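Subject: Re: [small-kitchens] Foil balls, and where to put the air fryer
From: Araceli Espinoza
To: small-kitchens list

Phyllis Heywood wrote on Sunday:
> My counter is 105 cm between the stove and the sink and the air fryer
> eats most of it. Also I have two questions about foil. Do you wash it
> and use it again, or is it trash after one time? And does anybody
> recycle it here in Ornby? My sister in Bergeron says they refuse
> small pieces.

Dear Phyllis, dear all,

I answer the foil first. I use it again only if it was under bread or vegetables. After fish or marinated chicken I don't try, the smell stays. When a piece is finished I rinse it in the basin with a drop of dish soap, press it into a ball and keep it. The next piece goes around the same ball. At the depot on Zurkard Road they told me that a ball should be as big as a fist or it falls through the sorting machine. Your sister is right about small pieces, I think it is the same rule, only she was not told about the ball. 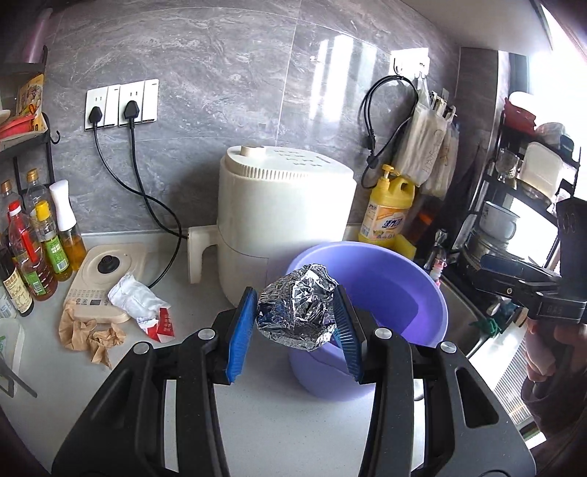
For the counter, I had the same problem as you, and I moved things three times before I was satisfied. The air fryer now stands next to the induction cooktop, close to the wall sockets, and the basin is in front of it. When I really fry something I take the basin away and pull the air fryer forward, so the hot air has space behind. It is one more movement, but I do it without thinking now.

What helped me most was to use the wall. I bought adhesive hooks and the plastic bags and cloth bags hang there – before, they filled one full drawer. A spare cable hangs there too. The oil and the sauces are under a small black metal shelf, and the snacks can go on top. Please clean the tiles very well before you stick the hooks. My first ones fell down at night and I thought somebody was in the kitchen!

One thing I have not solved is wrappers and brown paper. They land on the cooktop when I unpack the shopping, and they stay there until I want to cook. If Joanne or Elsie has a good place for a small trash bin in a narrow kitchen, I would be happy to read it. Mine does not fit under the sink because of the pipe, it is 12 mm too wide.

About the temperature for your potatoes: I put 500 g in one layer, 200 degrees (Celsius, my machine is set so), and shake them in the middle. I don't use foil for them, they get softer with it.

Tia Mellor asked me in August for the name of the hooks and I forgot to answer, sorry Tia. I bought them in the hardware store in Womville, on the shelf next to the shower curtains.

Best regards,
Araceli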